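Sorting Mixed Household Items from a Storage Bin: Project Report

Heristhorpe, Module 339

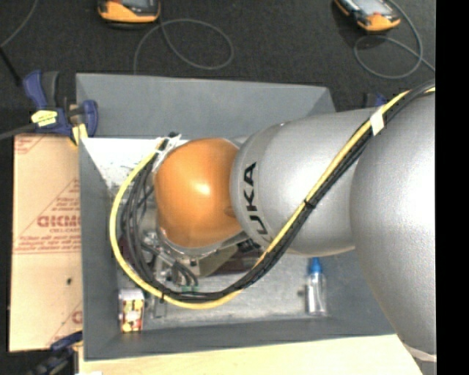 1. Background

The project looked at how mixed small goods should be stored so that single items can be taken out again without disturbing the rest. The work was proposed by Laizer, a parts and household goods supplier, whose stores hold slow-moving stock in open rectangular bins. Stock is tipped in as it arrives and taken out one piece at a time. The supplier wanted to know whether the depth of fill or the mix of shapes has the greater effect on the time taken.

An earlier report in this series (Ondis) dealt only with bins holding one kind of item. Its results cannot be carried over to mixed bins, where long items lie across short ones and flat packs cover whatever is beneath them.

2. Method

Bins of one size were used throughout. Each was filled to one of three depths: quarter, half and three-quarters. Full bins were left out after the first day of trials, when items repeatedly went over the rim and the count had to be restarted.

Three mixes were prepared. Mix A held boxed goods only. Mix B held boxed goods and soft packs in equal number. Mix C added long items such as brushes and rolled mats. The contents were tipped in from a second bin and not levelled by hand.

A pick was counted as complete when one item had been lifted clear of the rim and set down outside the bin. If two items came up together the pick was recorded as a double and both were put back. If an item was dropped inside the bin the pick was recorded as failed and the next one begun. Items dropped outside the bin were recorded separately.

In all, 1475 picks were logged, of which 700 were from Mix C. Mix C was given the larger share after the pilot run showed that its times varied most.

3. Results

Fill depth had a smaller effect than expected. For Mix A there was little to choose between the quarter and half fill. At three-quarters the picks were slightly quicker, the top layer being nearer the rim.

The mix of shapes mattered more. Mix B produced most of the doubles, usually a soft pack folded over the corner of a box. Mix C produced most of the failures. Long items lying corner to corner pinned the goods below them and had to be removed first, whatever item was wanted.

There were 76 doubles across all trials. Most came from the half-filled bins. The last few items in a bin were slow in every mix, particularly flat boxes lying against a side wall, where there was no free edge to take hold of.

4. Discussion

The results suggest that long items should be kept in a bin of their own. Separating soft packs would reduce doubles, but it would also need a further row of bins, and the Laizer stores plan has no space for one.

Tipping is a weak point in the method. The same contents tipped twice settled differently, and the spread between repeats of Mix C was nearly as wide as the spread between mixes. A tray with a sliding base was considered (the Gorkuden pattern) but could not be obtained in time.

The floor of the work area was carpeted, so dropped items did not roll far. On a hard floor the time spent recovering them would probably be greater, and the figures for items dropped outside the bin should be read with that in mind.

5. Further work

The trials should be repeated in September with bins of two depths. Item weight was not recorded and should be added to the log sheet. The flat boxes also need a trial of their own, with a sloped insert along one side wall.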